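Wurutix: A Practice World for Robots
By Leilani Ferreira
April 9, 2020

How does a robot learn to tidy up without breaking all the dishes? One answer is to let it practice on a computer first! Wurutix is a program made by a company called Prilden, and it does just that. It draws a room, a table and a robot with two arms, and then the robot gets to work. If a plate smashes in there, you press a key and it's whole again.

I tried it for a couple of weeks with the after-school club at Drarngate, and we had a great time.

What's in the room?
Wurutix comes with 60 practice jobs. Each one starts with a few things set out for the robot. Our favorite has a small wooden cabinet with its top drawer pulled open, a white plate with red rings, and a can with red and green stripes. The drawer is empty, so there's plenty of space in it. The robot's right hand looks a lot like yours, with four fingers and a thumb. 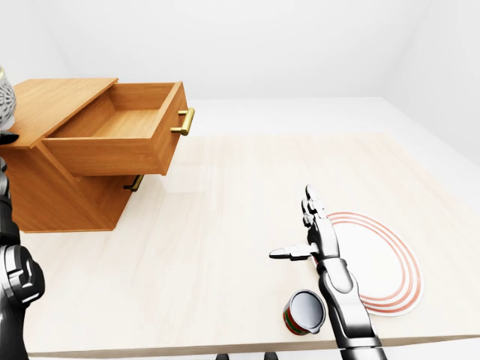 Two arms, two kinds of hands
Hold up your own hand and wiggle it. You have fingers that bend in lots of places, and so does the robot's right hand. Its left arm is different. That one ends in a gripper, a tool that squeezes things a bit like kitchen tongs do.

Which is better? It depends on the job! A gripper can be great for pinching the edge of something thin. Try it yourself with a plastic bowl. Pinch the rim between your thumb and two fingers and lift. Feel how the bowl wants to tip? A robot has to deal with that too, and it has to work out how hard to squeeze.

We called our robot Ambrose (the club voted). Bowls were the job everybody wanted to watch.
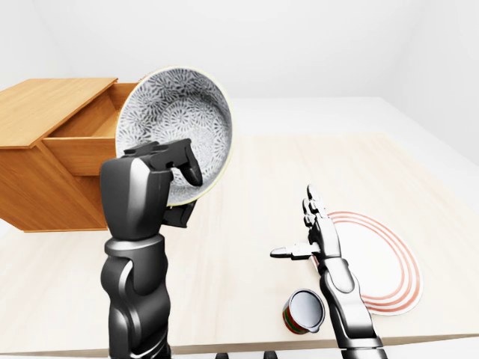

Ambrose grips a flowery bowl by its rim, next to the open drawer.

Is it real?
The pictures are made by a computer, like the ones in a video game. But the program also works out how things would move, fall and bump into each other. Doing that is called simulation. A robot can try the same job 450 times in simulation and never get tired, and you can change things between tries. Move the plate! Make the bowl heavier! See what happens.

What we liked, and what we didn't
The best part is the slow button, which lets you watch each finger move bit by bit. I also liked that the instructions use short words. Loading a new room took 20 seconds on our old computer, and that felt like forever to some of us. Readers under eight will want a grown-up nearby for the menus.

More rooms are coming in June. I'm hoping for a kitchen sink.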